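Teaching With My Elbows In
Posted in September by Yae Yokoyama
7 min read

I had been promising to write about the teaching work for most of the summer, and then summer went and got itself over with, so let me just start with Tuesday and see where we get to.

If you're new here (hello!), I spend most of my working week at Kamata, where we show a robot how to do small household-ish chores by doing them through it. I hold a pair of handles, the arm copies what my hands do, and all of it gets saved so that a model can learn from it later. The handles are from Hindberg and they're lovely, a bit stiff in the left wrist, and I've grown so used to that stiffness that I catch myself turning door handles the same careful way at home.

The chore at the moment is sorting toys into boxes. It sounds like something you'd give a toddler on a rainy afternoon, and I suppose it is! You pick one toy out of a big jumble, carry it over to the boxes, and put it through a round hole. My first week on it I thought I'd be bored by lunch. By lunch I had a sore neck and a whole new respect for toddlers.

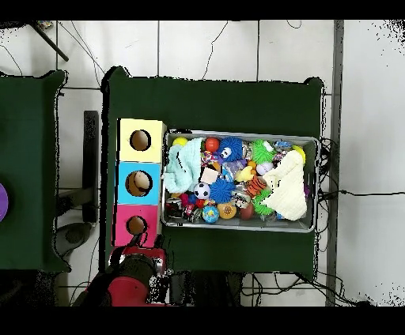

The toy tray and the three boxes, seen from above.

Spiky balls are my favorites. They give a little when you close on them, and you can be a touch off center and still come away with something. A smooth ball is much less forgiving. If I pinch it even slightly above the middle it squirts off sideways, and then I have to decide, right there with the recording running, whether to chase it or stop and start again. Junpei Nakajima, who trained me, was firmly on the side of chasing. His view was that a robot which has only ever seen tidy grabs won't have the faintest idea what to do after an untidy one, and he used to mark my recoveries with a little star in the log. I have never been so proud of dropping things.

Cloth is another matter altogether. With a ball you can see what you've got. With a towel you take hold of a fold and hope, and sometimes the fold comes up with half the neighborhood attached to it. I've learned to lift very slowly, wait, and then decide. That waiting was hard for me. I'm a hurrier by nature -- my mother says I was born with my coat on -- and when you hurry through the handles, the hurry gets recorded along with everything else. We played back 20 of my early runs and in every one of them I jerked upward at the same moment, like somebody pulling a hand away from a stove. I hadn't felt myself do it even once.

So now I breathe out as I lift. It's a silly trick, but it works for me, and Rin Kobori has picked it up too, so on a quiet afternoon you can hear the pair of us puffing away like two kettles. 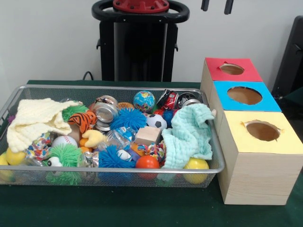 Which brings me to the business of messing up the pile. Between runs we stir everything around, and I have strong feelings about how it should be done. It's very tempting to put the easy toys back on top, and I'm sure I did it for days without meaning to. Your hands are tired, you know you're the one who has to go fishing in there next, and somehow the nice grippy ball ends up front and center again. These days Rin stirs for me and I stir for Rin. She is merciless. She'll bury a thing under a towel and walk off humming.

I keep the target at 70 good runs a day, and I'd like to say a word in defense of that number, as there was a push over the summer to get everyone up to 100. I did manage it, twice. Both times the last stretch was poor stuff: shortcuts, sloppy releases, me nudging a ball at the rim of the hole until it gave up and went in. A tired teacher gives tired lessons. Kaede Ebihara went through the recordings with me and agreed to let the target be, and she also got us a proper break of 10 minutes every hour, for which I will be bringing her cookies until one of us retires.

The hole is really where the lesson is, I think. Getting there is only travel. I come in high, stop over the opening, let everything settle, and then go down. If I have the toy at a funny angle I'd much sooner back out and fix it than push. When I watch the trained arm have a go by itself, I can see that little stop of mine, just before it lowers -- a bit longer than it needs to be, a bit fussy. It gave me the oddest feeling the first time, like hearing your own laugh come out of a cousin.
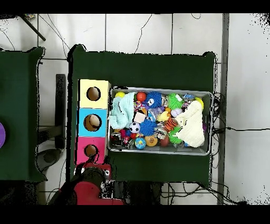
Emiko Sugawara wrote to me after my last post to say that she does the same kind of teaching and leaves the pause out on purpose. In her experience the model gets stuck there: it learns to stop and then can't tell from what it sees that it's time to go again, so it hovers. She keeps a slow drift going the whole way in, never quite still, and says her hovering runs all but vanished once she made the change.

I've been chewing on that ever since. We do get some hovering, and I had been blaming the lighting. Rin and I are going to split it next week, her with the drift and me with my fussy stop, same toys and same boxes, and see what the two sets look like after training. I'll have to practice the drift as well, which my poor left wrist is not looking forward to. Emiko, if you're reading, please tell me how you manage it with a towel!

Last updated: September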